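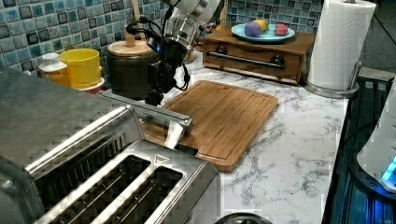
# Preparing and Running the Kitchen Counter Exercise

This guide sets out the procedure for the kitchen counter exercise in the Jakau student project. It applies to all students enrolled in the robotics laboratory course and to members of the competition team who use the kitchen station outside class hours. Students must read the full guide before booking their first session.

In the exercise, an arm picks up one item from the light blue plate, carries it across the counter, and sets it down inside the groove of the bamboo cutting board. The arm must then return to its hover position above the board. The task is graded on placement, on contact with other objects, and on the quality of the written record.

## Before the session

Sessions are booked through the Fotameo page used for all laboratory equipment. Each booking covers 60 minutes, including setup and cleanup. Groups that finish early should close the booking so that the next group can begin.

Every group works with 2 students at the station. One is the operator and runs the arm from the console. The other is the observer, who stands within reach of the emergency stop and keeps the run sheet. The roles are exchanged halfway through the session. A student who has not passed the safety check may watch but may not take either role.

Bring the following:

- the signed safety card for each student
- a blank run sheet
- the group's program, saved under the group number and the month (for example, `g4-may`)
- a soft cloth for the counter
- painter's tape

Loose sleeves, lanyards, and long necklaces are to be removed or tucked away. Food and drinks stay outside the room.
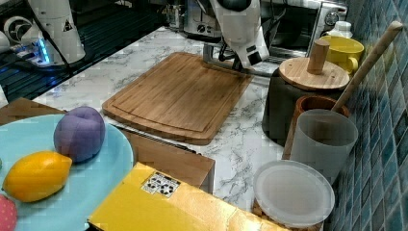

**Zellport Student Robotics Laboratory, Kitchen Station Team**

## Setting up the counter

The kitchen station is kept cluttered on purpose. The canisters, utensils, and small appliances along the back are part of the exercise, and a program that works only on a bare counter will not receive full credit. Do not clear these objects away.

1. **Check the power.** Confirm that the toaster and the toaster oven are unplugged. No kitchen appliance is to be switched on during a run.

2. **Wipe the marble surface and the cutting board.** Crumbs and dust under the board can allow it to slide when the gripper touches it.

3. **Place the cutting board.** Lay it flat, with the groove facing up, fully on the counter. The board may be turned slightly. Mark two of its corners with painter's tape so that it can be put back in the same place between attempts.

4. **Place the plate.** The plate must be stable and must not overlap the board. Groups may choose its height: flat on the tray is the simpler option, and on top of the wooden drawer box is the harder one. Record the choice on the run sheet before the first attempt.

5. **Set out the items.** Leave enough room between the item to be picked and its neighbors for the fingers to close. For the first attempts, choose an item whose color stands out clearly from the plate. The yellow one is a good first choice.

6. **Put away sharp objects.** Any knife found at the station must be moved to the storage drawer before the arm is enabled. Students should check beside the board and behind the drawer box, where a dark handle is easily missed.

7. **Follow the cables.** Trace each cable by eye from the gripper to the point where it leaves the work area. No cable may lie across the board or the plate, or pass under an object that could trap it. Students are not to unplug or reroute cables on the wrist. If one looks strained, leave the arm disabled and report it to the laboratory desk.

When the counter is ready, take a photograph of the layout and attach it to the run sheet. The same layout must be used for every attempt in a set.

## Enabling the arm

The operator announces "enabling" and waits for the observer to answer "clear" before pressing the control. From that moment, both students keep their hands off the counter.

Start at the reduced speed setting. Move the arm slowly to the hover position and stop. The gripper should be directly over the board, with open space beneath the fingers. If the wrist or the cables come close to a canister or to the toaster, correct the approach path in the program. Moving the canister to suit the program is not permitted.

Open and close the gripper once at this height. Both actions must complete smoothly before the group continues. Groups using Cassim, the laboratory's planning software, should reload the station map at this point, as the software keeps the map from the previous booking until told otherwise.

## Teaching the pick position

Bring the gripper over the chosen item and line up the fingers from two sides, once from the front of the counter and once from the end. An approach that looks centered from one side is often well off from the other. Lower the arm in small steps and stop when the fingers are level with the widest part of the item.

Save this position as `pick`. Raise the arm straight up until the item would clear the rim of the plate and every object on the way to the board, and save that position as `lift`. Most collisions recorded at this station have occurred between `lift` and `hover`, where groups set the path too low.

Close the gripper gently. The items are light, and a firm grip tends to push them out from between the fingers. If an item rolls away, disable the arm before reaching in to put it back.
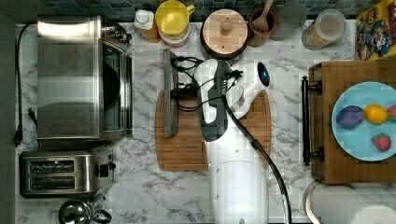

## Teaching the place position

From `hover`, lower the arm toward the middle of the board. The wrist hides much of the board from a person standing at the base, so the observer should move to the side of the counter and call out the remaining distance. The operator does not lean over the arm to look.

Stop when the item is just above the surface, and save the position as `place`. The gripper must open before the item is pressed against the wood. Pressing causes the board to shift and spoils the tape marks for the next attempt.

Once the item is released, the arm rises straight up to `hover`. A sideways move at this stage will usually drag the item into the groove.

## Running a scored set

A scored set may begin after 2 clean practice attempts in a row. An attempt is clean when the item comes to rest inside the groove, no other object is touched, and the arm returns to `hover` without help.

For each scored attempt:

1. Return the board to its tape marks and the item to the plate, with the arm disabled.
2. Announce "enabling" and wait for "clear."
3. Start the program and the timer together.
4. Do not touch the console unless a stop is needed.
5. Write down the result before resetting the counter.

An attempt ended by the emergency stop is entered as incomplete and carries no penalty. Students should use the stop whenever they are in doubt. An attempt left off the run sheet, on the other hand, voids the whole set.

The highest set score is 100. A score of 92 or above qualifies the group for the two-arm exercise, in which the second arm at the station is enabled as well. That exercise has its own guide and its own safety card.

## Common faults

| Fault | What to check |
|---|---|
| The item drops during the move | Grip position too high on the item; speed set too high |
| The board turns when the item is released | `place` saved too low; dust under the board |
| The arm stops before reaching the plate | Old station map still loaded |
| The fingers touch the rim of the plate | Item placed too near the edge; `pick` lined up from one side only |
| The gripper does not respond | Leave the arm disabled and contact the laboratory desk |

## Closing the session

Return the arm to its rest position and disable it. Remove all tape from the counter, and put the items back on the plate. Containers that were knocked or shifted should be returned to their places against the tile.

Upload the run sheet, the layout photograph, and the final program to Fotameo under the group number. Both students sign the run sheet. Records received after 6 p.m. are entered with the following day's work.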